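Ismont Town Forum > Politics > The mayor and the party that elected her

paltach_pete
Started this because the other thread got locked. I knocked on doors for Mayor Hsueh in October. She promised no sale of the Flomholm water lease. Last night the council voted 6 to 3 to sell it, and Su-chen Hsueh broke into a smile I have only seen on people leaving the dentist. At what point do we admit she dumped us?

grumbleweed41
You were dumped at the primary. You just kept paying for dinner.

LoRiverRat
Disagree. Read the lease. It runs out in 8 years anyway, and the town has no money to fix the pipes. I don't like it either, but "she changed her mind after seeing the books" is a thing that happens to mayors.

paltach_pete
Then she could have said so before the vote. We got a newsletter about the knitwear drive. Zero words on water.

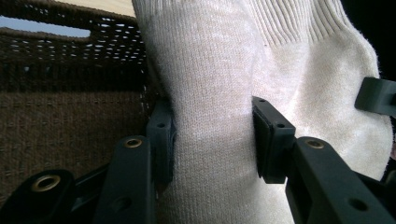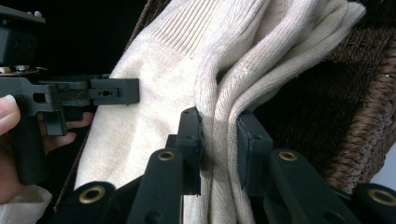
Cream knits, both of them.

grumbleweed41
Best reporting in that newsletter since spring.

LoRiverRat
The newsletter goes to print well ahead of the agenda, Pete. You know this, you used to fold it.

paltach_pete
I folded it for the last mayor, who also sold things, but at least he looked sorry.

tess_on_mill
So what do you want, a recall? You need signatures from people who can't be bothered to return a library book. I'd sooner run someone against the three on council who flipped.

paltach_pete
Two flipped. The third was always like that – fine, I'll bring the clipboard.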